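Kurnix Trip Planner: Getting Started
Section 4. Downloading a region for offline use

Revised August 9, 2019

Many of the valleys and mountain roads in the Kurnix guides have little or no phone signal. Download the region before you leave home or while you are still on your hotel's Wi-Fi. A region includes the base map, bus and ferry times, lodging listings and walking routes.

Before you start

Check that your phone has at least 300 MB of free storage. The Pollier Valley region takes up 181 MB and the Ghumman Lakes region takes up 98 MB. You need to be signed in to your account.

4.1 Download the region

1. Open the app and tap Regions at the bottom of the screen.
2. Type the name of the region, or scroll the list to find it.
3. Tap the region name, then tap Download.
4. Choose Map only or Map and listings. Most travelers will want the second.
5. Keep the app open until the word Ready shows next to the region name.

Note: If the download stops partway, tap Resume. The app picks up from where it left off. 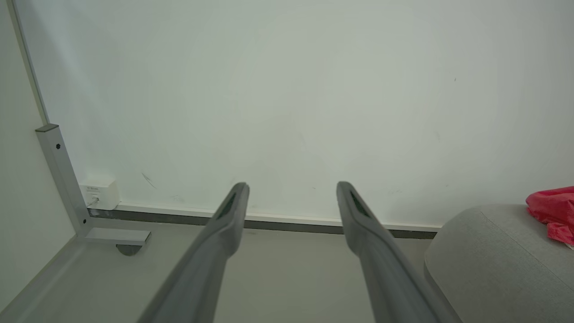 Can I keep more than one region on my phone?
Each account can hold 2 regions at a time on the free plan. To add another, delete one you no longer need under Regions > Saved.

4.2 Add your stops

1. Open the saved region and tap New trip.
2. Enter your arrival and departure dates.
3. Press and hold a place on the map, then tap Add stop.
4. Drag the stops into the order you plan to visit them.
5. Tap Save trip.

Travel times between stops are worked out for summer road conditions. If you are going in February, switch Season to Winter in the trip settings. The pass road between Pollier and Flellent is left out of winter routes, and the app will send you by the lower road through the town of Ghumman.

Caution: Saved bus and ferry times do not update while you are offline. Check the notice at the stop before you rely on the last departure of the day.

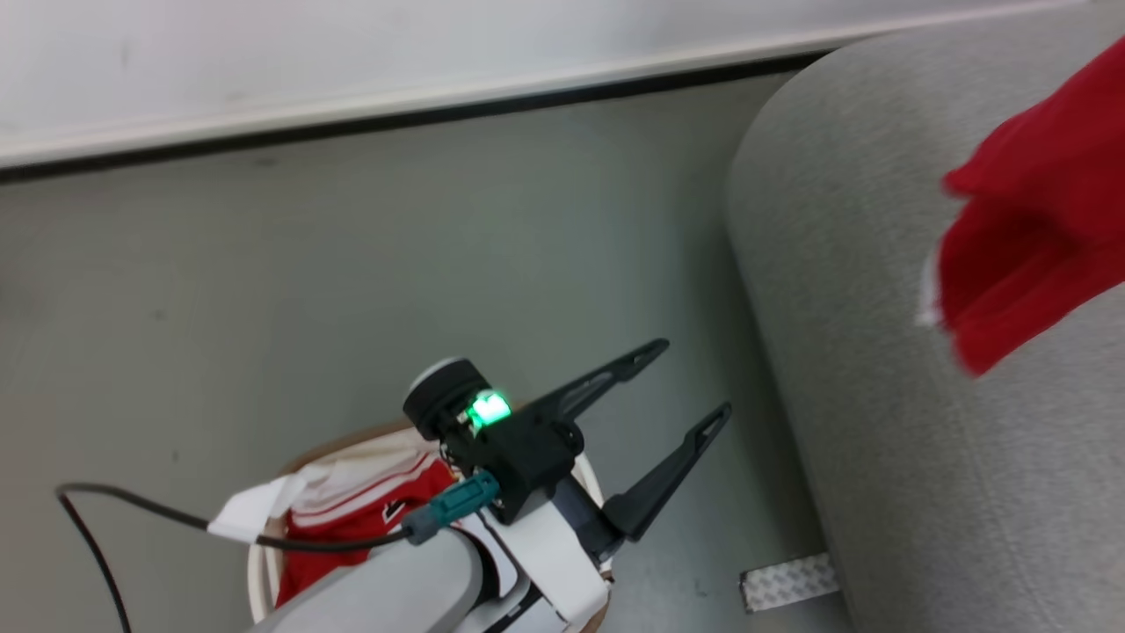
Figure 4-2. Robot arm over the floor, near a wall.

4.3 Test the trip offline

1. Turn on airplane mode.
2. Close the app completely and open it again.
3. Open your trip and tap each stop. The map and the listing should both load.
4. If a listing is blank, turn airplane mode off, go to Regions > Saved and tap Repair.

Photos of viewpoints and hotels are stored at a smaller size offline and may look soft on a tablet. The full versions come back when you reconnect.

To share the trip with someone else in your party, see Section 5.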